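Home | News | Features | Food | Homes | Letters | Subscribe

The long life of a kitchen table

Gemma Horrocks bought her table in the week she moved to Tekcombe, before she had a bed. It cost her £256 from a house clearance, and two men from the removal firm carried it up the hill because the van could not turn in the lane. She has eaten nearly every meal at it since. Her son did his homework on it, her mother sewed curtains on it, and one winter a door was laid across it so that eleven people could sit down together.

Most homes have one piece of furniture that does more work than the rest, and in this country it is usually the table. It is also the piece that people know least about looking after. Polish goes on top of wax, wax goes on top of oil, and after a few years the surface is dull and sticky and the owner starts looking at new ones.

Valdir Caldeira has repaired tables for 36 years, the last eleven of them in a unit behind the old dairy. He trained with his uncle, who made church furniture, and he still uses some of his uncle's scrapers. His firm, Curkus, takes in tables from all over the county. Very few are broken. The legs may need regluing, or a leaf has stopped running, but the usual complaint is the top.

"People say it's ruined," he says. "They've put a hot dish on it and there's a white ring. A white ring is in the finish. A black one is in the wood, and that's a longer job."

He asks every customer the same thing before he gives a price, and that is what they have been cleaning it with. Washing-up liquid on a damp cloth is fine if the cloth is wrung out well. Spray polish with silicone in it is his main enemy. It gets into small cracks and stops any new finish from taking, and he can lose a day getting it out.

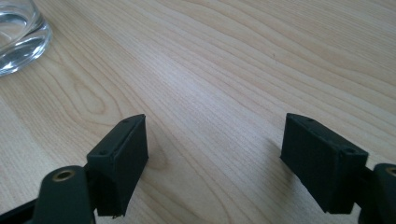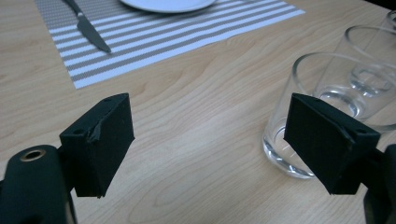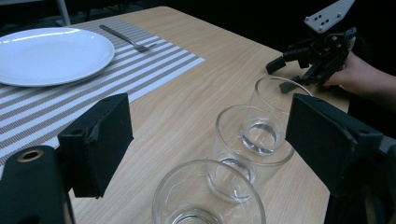
Tekcombe, January

The choice of finish matters more than the choice of wood. Lacquer and varnish sit on the surface and keep out spills, but once they are scratched through they have to be stripped back and done again. Oil soaks in and gives less protection. It can also be mended in an afternoon by anyone with a rag and some fine paper. Caldeira oils most of the tables he restores, and sends them home with a small tin and a page of instructions. Oily rags can catch fire by themselves if they are left in a heap, so the page begins with how to dry them flat outdoors.

Sylvie Gosselin, who runs the Barua tea room on the high street, went the other way. She has nine tables in daily use and could not close to oil them. Hers were lacquered when she opened, and she expects to have them done again every five years. She uses mats at lunch and none in the morning, when it is mainly coffee and toast.

"I lost two to candles," she says. "I don't have candles now."

Pale wood shows tea and red wine sooner than dark wood does, and it changes colour in sunlight. Ash and maple go yellow. Oak deepens. A bowl left in the same spot by a window for a summer will leave its shape behind, and the only cure is to move the bowl and wait. Caldeira tells people to turn the table round twice a year, when the clocks change.

Central heating does more harm than most spills. Solid wood shrinks across the grain in dry air and swells in damp, and a wide top will move by several millimetres between August and February. Old makers allowed for this with slotted screws or wooden buttons underneath. A lot of home repairs undo their work by fixing the top down tight, and it then splits. If a gap opens in January, the advice is to leave it alone until Easter before filling it.

Having a top stripped and refinished at Curkus starts at £100 for a small one with no other work. A large extending table can be several times that. Ivone Queiroz, who keeps the books there, says a third of the people who ask decide to do it themselves, and some of those come back.

Gemma Horrocks did hers herself. It took a weekend and the kitchen smelled of linseed until the Wednesday. There is still a dent near one end from a dropped iron, which she left.

Comments (3)

Jeferson Frota
Steam will lift a dent if the fibres aren't cut. Damp cloth, warm iron, a few seconds at a time. Not on veneer.

tealeaf
What about wax over oil? My dad always did both and I've carried on, but the article makes it sound like a bad idea.

M. from Flokora Road
We fixed ours down tight and yes, it split. Wish I'd read this two winters ago.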